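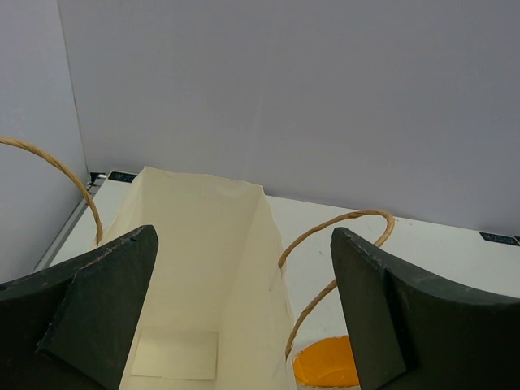

Canholm Bakery Bagging – README

Version date: Jan 15, 2021

Canholm is a set of short recordings of one small chore: moving play bread from a tray into a paper gift bag. The set has 152 recordings. Of these, 23 are kept apart for testing and should not be used for anything else.

Materials

Bag: cream or tan paper, depending on the view and the light. Two twisted paper rope handles, open top, a flat stiffener card in the bottom. Leave the card in – the bag stands better with it.

Tray: light purple.
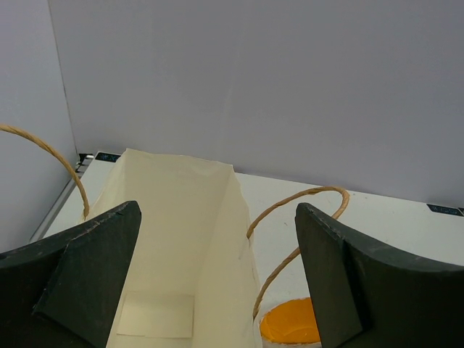 Bread: artificial pieces, including a croissant, a long braided loaf, a small oval bun and a round roll. Labels use everyday names. The flat piece with the wavy outline is labeled "slice" throughout, though some people will call it a cookie.

Layout

The bag goes to the left of the tray on a white tabletop, with its mouth open and facing up. Bread may overlap other bread or hang over the tray's edge. Pieces are not straightened before a recording starts.
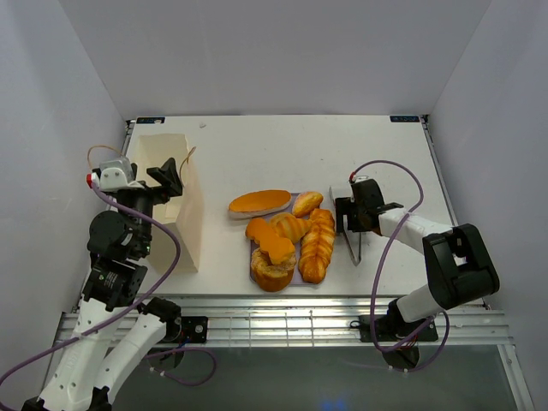 A piece counts as bagged when it is fully below the rim. If it rests on a handle, mark it "outside". If the bag tips over, mark the recording "tipped" and keep it.

Known issues

Handles sometimes hide part of the rim. The label file called Pimumow uses an older name for the braided loaf ("plait") and will be corrected in April.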